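The Case for Testing Grippers Where People Live

Institutions that buy robotic equipment tend to compare grippers on a bench. The objects are clean blocks, the surface is flat, and the result is a single figure for payload or closing force. It is the position of this essay that such figures should carry less weight in purchasing decisions than they do today.

The Flurkwood laboratory recently compared two hand-held parallel-jaw tools, the Marchetti and the Tiria, over 449 grasps. On the bench, the two were almost equal. In furnished rooms they were not. Soft seating lets an object tilt as the fingers close, and the wall of a box limits the angle from which a hand can approach. An operator who must hold a wide tool for 20 minutes also begins to take shortcuts, and those shortcuts appear in the recorded data. 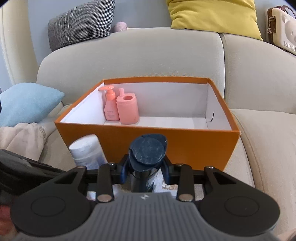

A hand-held gripper closed on a dark navy bottle in front of an orange cardboard box, during work on a sofa.

Some colleagues object that household trials cannot be repeated exactly. The objection is fair. Kwaku Atinga has argued that a trial no other laboratory can reproduce is only an anecdote, and bench work should certainly continue. Yet a published list of objects, with 30 attempts for each, would answer much of this concern at modest cost.

Manufacturers also have a part to play. Finger width and the space needed for the linkages to open should be printed beside the payload figure. A buyer can then judge whether a tool will fit between a bottle and its neighbor before placing an order. Laboratories that already hold such measurements should release them.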